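4.2 Tidying task: moving mixed household items between bins

The second task stands in for a chore that most homes face daily, namely picking up whatever has been left lying in one place and putting it in another. Two grey bins are fixed to a table, one behind the other, and the arm has to move every item from the front bin to the rear one. The task was set by Garba and Akinola after the shelf trials described in Section 4.1, in which all items were upright and well apart. Neither condition holds in a toy box or a kitchen drawer, and we wanted a test in which the arm could not rely on them.

Items were tipped in by hand and left as they fell. The only rule was that nothing could rest on the rim. Figure 3 gives one layout from the item set, with an orange tumbler, a blue bowl, a whale-shaped toy, a hairbrush and a toy dinosaur in the front bin. The whale lies close against the bowl and touches the area by the brush handle, so that a grasp planned on one item must allow for its neighbours. The tumbler lies near the left wall, where there is little room for a finger on the far side.

Each layout was run under two control methods. The first, Plekance, plans a grasp from a single view and carries it out without correction. The second, Torkeck, takes a new view after each lift and plans again. Both used the same arm, the same two-fingered gripper and the same speed limits. We ran 50 layouts per method. A run ended when the front bin was clear, when the arm had failed on the same item 3 times, or when the operator pressed the stop button. Chareonsuk acted as operator throughout and was not told which method was in use.

We scored a run as complete only if every item ended up inside the rear bin. An item dropped on the table counted as a failure even if the arm could have reached it again. This is a strict rule - a person tidying a room would simply pick the thing up - but it keeps the score free of judgement by the operator.

Bowls and brushes pose different problems. A bowl lying open side up can be taken by the rim, but the angle of approach is narrow when the rim is near a wall. A brush handle is easy to close on, yet the head may swing once the item is lifted, and a planner that treats the item as rigidly held will place it badly. Soft toys were left out of this task and are dealt with in Section 4.3.

Figure 3. Tidying task, front bin with five items and rear bin behind. The gripper is at the right of the front bin and holds nothing. 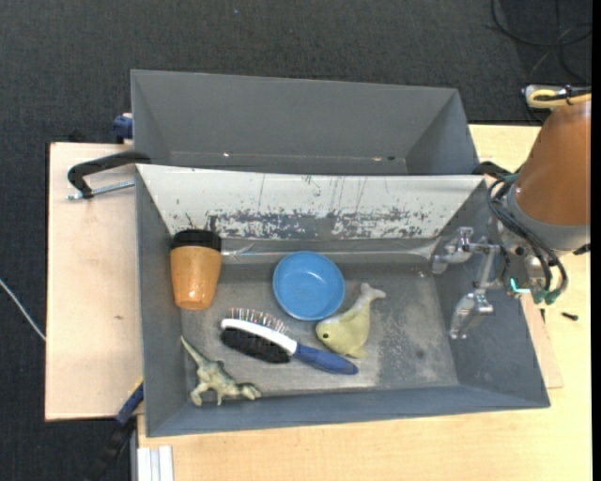 Time per item was taken from the start of the approach to the opening of the fingers over the rear bin. Planning time was logged separately, as it depends largely on the computer used.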